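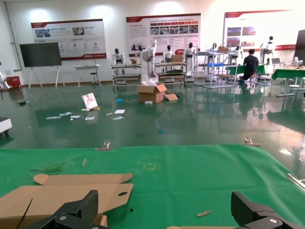 グリッパの爪を交換した後の再調整メモ

10月30日(木) 投稿者:Dorian Collet

先週から左の爪の戻りが渋かったので、左右とも新品に替えた。以下は次に自分が作業するときのための記録。型番や社内の手順書番号は省く。

まず取り外し。アームを整備姿勢に移し、サーボを切ってから爪の根元のボルトを抜く。前回は緩み止めを塗りすぎていたらしく、右側のボルトが固着していた。ヒートガンを低温で当てて抜いた。六角の角はなめていないが、ボルトは再使用せず廃棄。座面に残った緩み止めのかすは真鍮ブラシで落とし、アルコールで拭いた。

外した爪は左右とも把持面の先端側が片減りしていた。段ボールのブランクばかり掴ませているので当然の減り方ではある。累積の開閉回数をログから拾ったところ、前回の交換から数えて1,768回。思ったより少ない。Romain Arnaudに見せたら、減りよりも取り付け角のずれを疑えと言われた。測ると確かに左の取り付け面にバリが出ており、爪がわずかに浮いていた。油石で落とした。戻りが渋かった原因もおそらくこちらで、爪そのものは寿命前だった可能性が高い。古い爪は予備として袋に入れ、Koyamaの棚に戻した。

組み付けはKoyama側の治具を使う。爪を治具に当てた状態でボルトを仮締めし、左右を交互に締める。片側を一気に本締めすると平行が出ない。本締めのあと、手で全開から全閉まで三往復させて引っかかりがないことを見る。ここで少しでも渋ければ電源を入れずにばらす。

次に原点。爪を替えると全閉位置が変わるため、開度のゼロ点を取り直す必要がある。制御ソフト(Hekitz)の保守画面で旧オフセットを消し、低電流で全閉、その位置をゼロとして保存する。保存後に再起動しないと古い値が残る不具合はまだ直っていない。今回も一度忘れて、把持指令が手前で止まった。再起動後の全開時のカウント値は615。前回の記録との差は4で、許容内。

手首カメラの校正もやり直した。カメラ本体には触っていないが、爪の先端と画像上の位置の対応は爪を替えた時点で無効になる。緑のマットの上に黄色いテープで囲った小さな四角があり、これを基準点にしている。爪先をその中心に降ろし、画像上の座標を登録、高さを変えて繰り返す。注意点は二つ。

・マットがずれていると全部無駄になる。作業台の奥側をクリップで留めてあるので、始める前に指で押して動かないことを確かめる。以前、クリップを一つ外したまま校正し、翌日に全点取り直した。
・床の照り返し。濃い緑のエポキシ床は天井照明をよく映す。カメラを寝かせた姿勢では画面の上側が明るく飛び、自動露出が手前のマットを暗く落とす。校正中は露出を固定にする。Zihan Dengは照明を半分消す派だが、隣の作業台で人が作業しているときはできない。

ケーブルについて。爪の開閉だけなら問題ないが、手首を大きく回すと配線が引かれ、根元のコネクタに力がかかる。結束の位置を手首側に寄せて余長を増やした。余長を取りすぎると今度はケーブルがカメラの視野に入る。現状は手首を可動端まで回しても映り込まない。

動作確認は、展開した段ボールブランクの端を掴んで持ち上げ、同じ場所に戻す動作で行った。169回連続で回し、取り落としはゼロ。ただし途中で一度、爪の先端がブランクの手穴に入りかけた。掴み位置の指定が穴に近すぎたためで、爪の問題ではない。指定点を縁に沿ってずらした。穴のあるブランクを試験に使うなら、向きを毎回揃えておくこと。

試験が終わったらボルトの頭に合いマークを入れる。今回は白の塗料ペンが見つからず、まだ入れていない。明日やる。

残件。

・合いマーク
・Findettiに爪の予備を発注(左右各一組)
・Hekitzの再起動忘れ対策。Akash Rawatが保存時に警告を出すスクリプトを書くと言っているので、それ待ち
・マット上の木片と棒の片付け。試験用に残しているのか捨ててよいのか、Marwan Khouryに確認する

治具の平行度も一度測り直したほうがよい。前に測った記録が見つからない。測定具はSkodgateに貸し出し中で、来週戻る予定。戻ったら数値だけこの記事に追記する。

シェア 4 | コメント 0

関連記事
・手首ケーブルの断線とコネクタ交換
・Hekitzの保守画面で迷わないために
・作業台マットの張り替え
・Findettiの爪、納品時の寸法検査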